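Ticket 824
Subject: Wireless connection drops every 30 minutes, Hebden building, first floor
Raised by: Jinfeng Hou
Queue: Kotport network support
Priority: Normal, raised to High by requester
Status: Closed

Original report

The wireless on the first floor at Hebden keeps dropping. It has been doing it since we came back at the start of December. The laptop stays connected according to the icon but pages stop loading, and then after a minute or so it comes back without me doing anything. It happens to several people at the same time but not to everyone. The ground floor seems fine. It is worst when copying something large to the shared drive, as the copy fails and has to be started again from nothing. I have a 700 MB archive that I have not managed to get across all week.

I have tried restarting the laptop, forgetting the network and joining again, and sitting closer to the access point. None of these made any difference.

Jinfeng Hou

Support, 09:20

Thanks for the report. Could you let us know the following:

Whether it happens on a cable as well as on wireless.
Whether the drops come at regular times. A note of the clock time for three or four of them would be enough.
Whether the people who are not affected are using a different kind of machine.
What address the laptop shows when it is working and when it isn't. On Windows, open a command prompt and type ipconfig /all. Please send the whole of the output, not only the address line.

In the meantime please copy the archive from the ground floor if it is urgent.

Jinfeng Hou, 11:45

I can't test on a cable at the moment. The floor socket nearest to me has no link light and the other one has the printer in it.

Times this morning were 09:41, 10:11, 10:41 and 11:11. I didn't notice until I wrote them down, but that is every 30 minutes. It did not happen at 11:41, or I missed it because I was away from the desk.

The people who are all right are on the same model of laptop as me, so I don't think it is that.

Output of ipconfig /all attached as a text file, one from when it was working. I will try to catch one when it isn't. 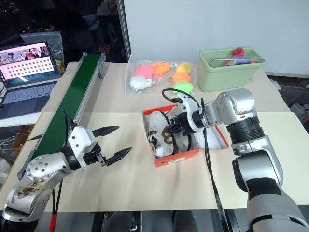

Laptop, open, by the far end of the green conveyor belt.

Support, 12:30

Thank you, the times are useful. A drop at a fixed interval usually points to a timer somewhere, either on the access point or in the address lease. Weak signal does not tend to keep to a clock.

The lease in your attached file looks normal. It came from our server and has the full length on it, so it would not be due for renewal within the morning. That makes me look at the access points first.

There are 2 Makus access points on the first floor at Hebden. Both had a firmware update in the last week of November. One of the changes in that update is that the automatic channel scan is turned on by default. When the scan runs, the access point leaves its channel for a short time, and if it decides to move, every client has to follow it. I have turned the scan off on both and fixed the channels by hand. Please carry on noting the times and tell us whether it has stopped.

Jinfeng Hou, 15:50

Not stopped. 13:11, 13:41, 14:41, 15:11, 15:41. There was nothing at 14:11, and I was at the desk for that one with a page reloading, so I am sure about it.

The drop at 15:11 was long enough for me to get the second output. Attached. The address is quite different from the other one and the gateway has changed as well.

Support, 16:15

That second file is the answer to a good part of this. The address in it was not given out by our server. It comes from a range we do not use anywhere at Hebden, and the gateway it names is not one of ours. Something else on the first floor is handing out addresses.

What I think is going on: when a laptop asks for an address, both our server and the unknown device reply, and the laptop takes whichever answer arrives first. If ours wins you see nothing. If the other one wins you get a gateway that leads nowhere, the connection check fails, and the laptop asks again until it gets a good one. That would also explain why some people are not affected. They got a good lease first thing and have had no reason to ask again.

It does not yet explain the 30 minutes. I will come to that.

I have put the channel scan back as it was on one access point and left it off on the other, to be certain it plays no part.

Please could you send the line marked DHCP Server and the one marked Physical Address for the wireless adapter from any further bad output. You don't need to send the rest.

Support, 16:40, internal note

Looked at the address tables on the first floor switch. The hardware address of the rogue gateway is on the port for the meeting room end, where the socket used to feed a desk that has since been moved. The maker's part of the address belongs to Rolura. We have no Rolura equipment on the asset list for Hebden. We did have some of their small office routers at the old premises and they were supposed to have been recycled.

Have not shut the port yet. If something is hanging off that router that people rely on, shutting it will cause a second ticket. Will ask on the floor first.

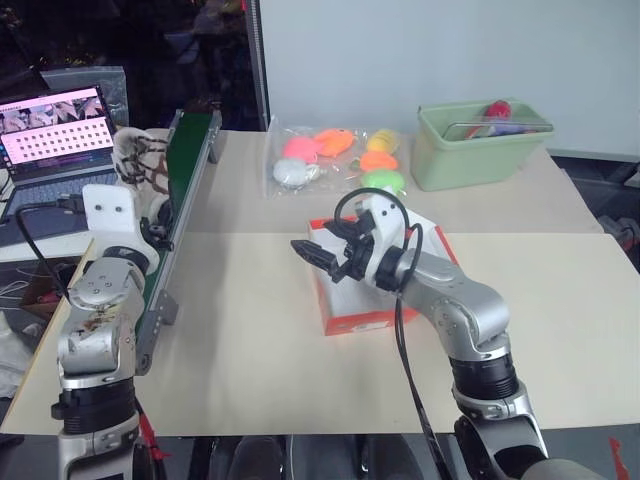 Support, 09:05 next morning

Jinfeng, before I close the port I need somebody to look at what is plugged into the wall socket nearest the meeting room door, low down behind the cupboard. I expect a small white or grey box with a row of network sockets along the back and the name Rolura on it. Please don't unplug it. Tell me how many cables go into it and, if you can follow them, where they go. If any of the sockets on the box is a different colour from the rest or is marked WAN or Internet, tell me whether the cable to the wall is in that one or in one of the others.

Jinfeng Hou, 09:50

Found it. It was behind the box files, and from the dust it has been there for some time. It is a Rolura, and it is warm.

Three cables. One goes to the wall. One goes to the old label printer. The third goes under the carpet tiles and comes up at the desk where the scanner is. There is one socket marked WAN and it is empty. The cable to the wall is in an ordinary one.

I asked round. It was put in when the scanner arrived, as there was only one working wall socket at that end and two things to plug in. It was meant as a splitter.

Support, 10:20

That is it, then. Used in that way the router works as a simple switch, and the scanner and printer got on with it quite happily. Its own address service was left on, though, and it has been offering addresses to the whole floor.

As to why it only started in December: until the end of November the first floor switch was set to block address replies from ordinary wall ports. That setting was lost when the switch was replaced. I have checked the saved configuration from before and after and the line is missing from the new one. That is our mistake and I have put it back, on this switch and on the one downstairs.

The 30 minutes comes from the router as well. Its lease time is set to an hour, and a machine tries to renew at the halfway point. Anything that had picked up a bad address would run into trouble on the half hour after that. The missing drops at 11:41 and 14:11 would be times when your laptop happened to be holding a good lease.

What will be done now:

Port filter restored on both switches. Done at 10:05.
Rolura router to be taken out and replaced with a plain unmanaged switch. I will bring one over this afternoon.
Dead floor socket near Jinfeng Hou's desk to be patched. It was never connected at the cabinet.
Channel scan left off on both Makus access points. It was not the cause but there is no benefit in having it on in that building.

What you need to do: turn wireless off and on again once, after 10:30. Anybody else on the floor who has been having trouble should do the same. Machines that are working can be left alone.

Jinfeng Hou, 13:15

No drops since 10:30. The archive went across on the first attempt. The scanner has stopped sending to the shared folder, is that connected?

Support, 13:40

Yes, it had an address from the Rolura and needs one from us. Please switch it off at the wall, count to ten and switch it on again. If it still can't see the folder, go into Network on its panel and check that the address is set to Automatic. If somebody has typed one in by hand, leave it and I will change it when I am over.

Support, 16:25

On site. Router removed and new switch fitted in the same place. Scanner had a fixed address typed in, changed to Automatic, test page received in the shared folder. Label printer restarted and prints. Floor socket patched and tested with a cable, link light on. Rolura router taken away and added to the recycling list.

The label printer will show up under a new address, so anyone who added it by number will have to add it again by name. Instructions are on the Kotport help pages under Printers.

Jinfeng Hou, 17:05

All working here on wireless and on the cable. Happy for this to be closed. Could you leave a spare network cable with reception next time, as the one I tested with belongs to the printer.

Support, 17:10

Will do. Ticket closed. Replying to this message within five working days will reopen it.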